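Hacer la cama (y doblar lo que sobra) sin perder la mañana

Consejos para gente que tiene dormitorio pero no vocación
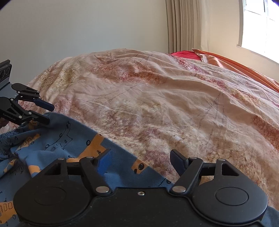 Empiezo por lo que más discusiones provoca en casa: una cama no hay que hacerla nada más levantarse. Mi abuela pensaba lo contrario y lo defendía con el plumero en la mano, pero las sábanas agradecen un rato de aire. Yo abro la ventana, echo la ropa hacia los pies y me voy a desayunar. Cuando vuelvo, la cama sigue igual, porque no se hace sola por mucho café que uno se tome.

El orden de trabajo

Primero la bajera. Si está floja, todo lo que pongas encima quedará torcido y acabarás culpando a la colcha. Mete las dos esquinas del cabecero, luego las de los pies, y tira en diagonal. Si una esquina salta cada noche, la sábana es pequeña para el colchón y no hay truco que valga. Se compra otra o se aprende a convivir.

Después la encimera, con el dobladillo ancho arriba y el revés hacia fuera, para que al hacer el embozo se vea el lado bueno. Llevo media vida poniéndola al contrario y rectificando a medio camino.

La colcha va al final y se coloca desde los pies. Agárrala por las dos esquinas, sacúdela una vez y déjala caer. Una vez. La gente que sacude cinco veces termina con la colcha en el suelo y la lámpara también.

Si es una colcha de muchos colores, tienes media batalla ganada: las arrugas se ven menos que en una blanca. Mi vecino Thibault Delaunay, que tiene todas las camas de blanco como si regentara un balneario, las plancha puestas. Con la plancha. Encima del colchón. No lo recomiendo, aunque reconozco que le quedan estupendas.

Doblar una tela grande encima de la cama

La cama es la mejor mesa de la casa y la única que no está llena de correo. Para una funda, un pareo, una tela estampada o una cortina:

Estírala con el dibujo hacia abajo y alísala con el antebrazo. Con la palma se arrastra la tela, con el antebrazo no.
Dobla a lo largo, borde con borde. Si los bordes no coinciden, manda el de arriba y el otro que se adapte.
Dobla otra vez a lo largo y después en 3 partes, empezando por el extremo más feo, que así queda dentro.
Gira el paquete y guárdalo con el lomo hacia fuera.

Si la tela es resbaladiza, deja la colcha debajo aunque esté arrugada. Sobre la sábana lisa se escapa.

En pareja se tarda más. Cada uno dobla hacia su lado, alguien dice «no, hacia el otro», y se repite hasta el divorcio o la cena. Acordad antes quién camina y quién se queda quieto.

Las cortinas

Las cortinas claras junto a una ventana con mucho sol conviene girarlas de sitio un par de veces al año, la izquierda a la derecha y al revés, para que se decoloren por igual. Yo lo hago en agosto, que es cuando me acuerdo, subido a una banqueta Vamlow que cojea. Antes de descolgarlas, cierra la ventana. Antes de subirte a la banqueta, compruébala.

El polvo se quita con el cepillo del aspirador a poca potencia y de arriba abajo. A mucha potencia el aspirador se come la cortina y luego hay que negociar.

Lavado

Las colchas gruesas entran en la lavadora doméstica si cabe además una mano abierta por encima. Si tienes que empujar con la rodilla, a la lavandería. Poco detergente y un aclarado extra. Para las telas estampadas en azul, agua fría y solas la primera vez, salvo que quieras tener toda la ropa interior a juego.

Tiéndelas el sábado por la mañana si puedes, a caballo entre dos cuerdas, y dales la vuelta a mediodía.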